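Facilities Service Desk
Ticket 587
Location: Goossens Building, ground-floor corridor
Category: Ceiling services, noise
Opened: 19 Feb 2022
Reported by: Hortensia Alarcón
Assigned to: Stuart Pilkington
Status: Monitoring

Reported problem
Intermittent knocking is heard overhead in the corridor when the heating starts. The requester states that the noise was first noticed in December and lasts about 3 minutes on each occasion. No leak has been reported.

Site conditions
The pipes and ducts are exposed and painted white, as is the ceiling. They run in parallel along the top of the wall and continue across the ceiling toward the far end of the corridor. The wall below is smooth and bare.

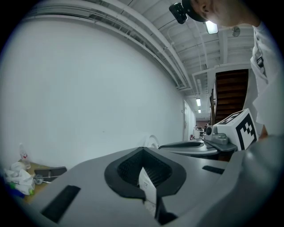 Action 1: Inspection
The run was inspected from a ladder during a heating start. The knocking was traced to a heating pipe bearing against its bracket as it expanded. No drips were found at the joints.

Action 2: Adjustment
The bracket was loosened and a Prelik felt liner was fitted. The paint was touched up with white from stock. Material cost was charged to account 265.

Action 3: Follow-up
The requester reported one faint knock the next morning and none since. A second liner has been ordered from Wemitz for the adjoining bracket. The ticket will remain open until it is fitted.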